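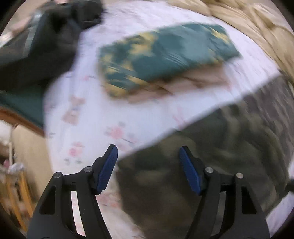 Marjatta Heiskanen was on her second cup of tea before we got anywhere near the subject of safes, and I can't say I minded, as she is lovely company. She has been opening them for a living in Prelonmont for 18 years, mostly for families who have inherited a heavy grey box and no combination.

"People ring up and ask if I'm going to blow it up," she says, laughing. "I've never blown up anything! Most days I sit on a little stool and turn a dial very slowly, and somebody's nan brings me a biscuit."

The worst jobs, she tells me, are the ones where a well-meaning son-in-law has already had a go with a drill. A dial she might have coaxed open in 90 minutes then becomes a whole day's work, and the door is often past saving.

I asked what she'd like every owner to do. "Change the battery in your keypad every June, even if it's still going, and leave the combination with your solicitor. Please don't tape it under the desk drawer. That's the first place I look."

And what does she find inside? Old passports, as a rule, and a fair few love letters, which she hands over folded. Last winter's big mystery, a safe from a farmhouse out past Huaranga, held a jar of buttons and the spare key to the safe.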